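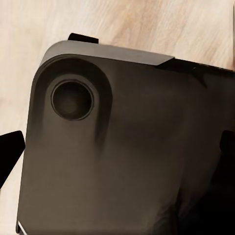
About Endstead

Endstead is an independent centre for rest, recovery and everyday health. We work with adults whose general wellbeing has suffered through overwork, poor sleep, long periods of stress or slow recovery from ordinary illness. The centre occupies the former Haslam schoolhouse and the two cottages behind it, and is open to clients throughout the year, with a short closure in July for maintenance and staff training.

Our history

The centre was founded by Catriona MacLeish, a former district nurse, who began by offering evening classes on sleep in a rented hall. The first course had 9 members. Demand from local employers and from people leaving hospital care led to a second course, then to a daytime programme, and eventually to the purchase of the schoolhouse. The building was in poor repair at the time and the upper floor was not brought into use until the third year. Mrs MacLeish remains Director and continues to teach the introductory sleep course.

Endstead is now a staff of 17, including nurses, a dietitian, physiotherapists, counsellors, kitchen staff and a small office team. We receive roughly 400 clients a year, the greater part of whom attend as day visitors.

What we offer

The Ulari Programme is our main course of study. It runs for seven weeks and covers sleep, regular meals, gentle exercise, and the planning of work and rest. Groups meet once a week, on Tuesday, with a morning session and an afternoon session separated by lunch in the dining room. Each client is given a named member of staff, who meets them individually at the start of the course, at its mid-point and at its close.

Residential stays are available in the Clakadari cottages. Rooms are single and are let for a minimum of three nights. Residents take their meals in the schoolhouse and may join any class that has space. Quiet hours are kept in both cottages from 9 in the evening.

Individual appointments in nutrition, physiotherapy and counselling may be booked by anyone, whether or not they are enrolled on a course. A letter from a doctor is not required for these appointments, although we do ask new clients to complete a health questionnaire in advance.

Our approach

We teach ordinary measures and we try to teach them thoroughly. Clients are encouraged to change one habit at a time and to keep a brief written record, which is discussed with their named member of staff. Our kitchen cooks plain seasonal food, and recipes are given out freely.

Endstead does not diagnose illness, prescribe medicines or advise clients to stop any treatment they have been given. We do not sell supplements. Where a member of staff believes that a client should be seen by a doctor, they will say so promptly, and with the client's consent will write to the surgery concerned. Clients with a cold, a cough or a stomach upset are asked to postpone their visit, and no charge is made for moving a booking on these grounds.

Fees and bursaries

Endstead is run on a not-for-profit basis. Fees are reviewed once a year and any surplus is spent on the building or placed in the bursary fund, which meets part of the cost of the Ulari Programme for clients on low incomes. Applications for a bursary are considered in confidence by the Director and the senior nurse. Employers wishing to sponsor places for their staff should write to the office for a separate schedule of charges. We do not report to employers on the attendance or progress of individual clients.

Visiting us

Prospective clients are welcome to see the centre before booking. Visits are arranged by appointment and usually last an hour. The schoolhouse and one of the Clakadari cottages have step-free access, and parking is available in the old playground. Enquiries should be addressed to the Office, Endstead, The Schoolhouse, Haslam.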